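Oct 26, 2023 · 2 min read

Since April I have been writing the rules our small team follows when we test a kitchen robot in simulation. At first we had no rules. Each person started a run, looked at it, and said "good" or "not good." After 2518 runs I could not tell which of them I could compare.

So now there is a list, and Dilek Toprak and I argue over it. The first rule is that the scene is saved before the arms move. The second is that a knife gets a keep-out zone, also in simulation, where it cannot cut anyone. Dilek thought this was too strict. My opinion is that a habit learned in the simulator comes with you to the real kitchen.

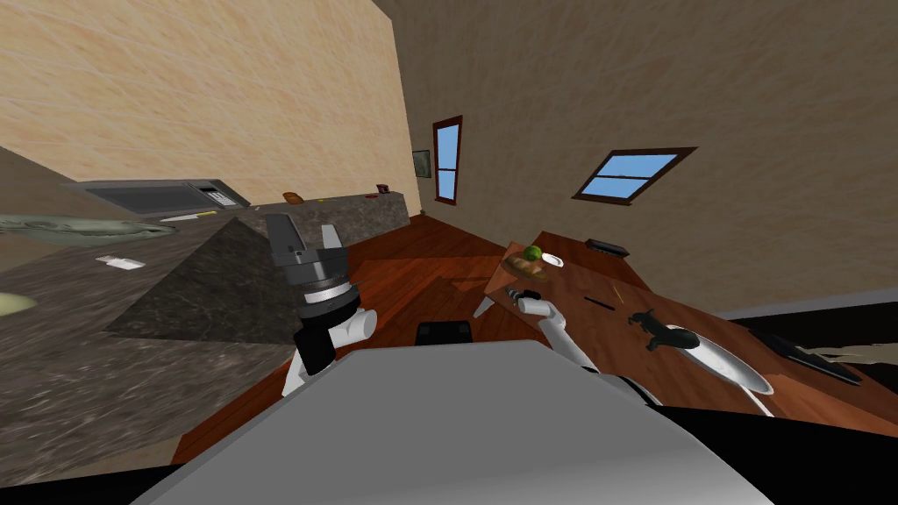 Both arms out, one at the counter and one near the cutting board. Fish and knife on the left.

The third rule took the longest. When two arms work at two surfaces, we write the limits for each arm separately. Before, we had one speed limit for the whole robot, and it was wrong for both sides.

We also write down every stopped run, with the reason, even if the reason is "I don't know." From the last 849 runs, 50 have this reason. I am not proud of it, but I prefer it to an empty field.

Next I want to make a rule for objects that lie near an edge. If you have one already, please send it to me.

Nuno Ramalho

3 comments
12 shares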